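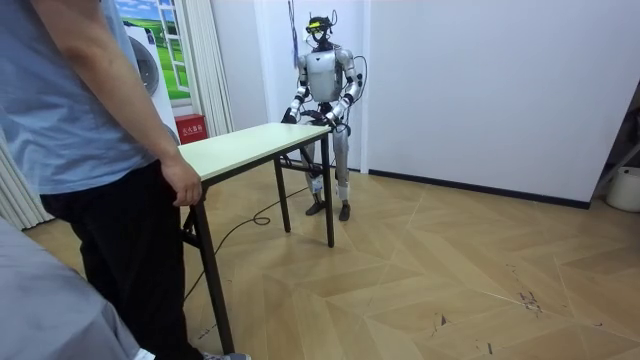

Erkley Folding Table, Rectangular, Cream Top

Item no. 2782
Supplied by Husa

A folding work table for small rooms, training spaces and shared workshops. The top is a light cream laminate board with a slight gloss and a dark edge band. The legs are black metal, and a crossbar joins the leg frames under the top.

The Erkley is meant for rooms where the table has to come out in the morning and go away at night. It folds flat and stores upright against a wall or on the Maruyama table cart (sold separately, item no. 1741). One person can fold it. Two people should carry it on stairs.

Details

Shape: rectangular
Top: laminate, light cream, light gloss
Edge: dark band on all sides
Legs: black metal, folding
Top height when open: 700 mm
Weight: 15 kg
Assembly: none needed

Opening the table

Lay the table face down on a clean floor or a blanket. Pull out one leg frame until it locks, then the other. Check both locks by hand before you turn the table over. With two people, each takes one end and the table is turned on its long side first, then set on its feet.

To move it a short way, lift at both ends. Do not drag it by one corner. Dragging bends the leg frames over time and can mark the floor.

Folding

Clear the top. Turn the table face down again, release the locks and fold the leg frames in one after the other. Keep fingers away from the hinges.

Care

Wipe with a damp cloth and a little dish soap. Dry the edge band afterward. Pencil and most washable markers come off with soap. Do not use scouring pads, which dull the finish. Hot pans and soldering irons need a mat under them. Do not leave the table outdoors.

Other versions

The same leg frame is sold with a gray top under the name Jondura. Measurements and weight are the same, and the two can be placed end to end. The Jondura top is matte and shows fewer fingerprints. The cream top is easier to mark out with low-tack tape.

Spare parts

Leg locks, rubber feet and screws are in stock. Edge band is sold by the meter. Give the item number with your order, as older tables used a different lock.

Delivery

Shipped flat in one carton. Please check the corners of the top before signing for it.

Page updated March 12, 2019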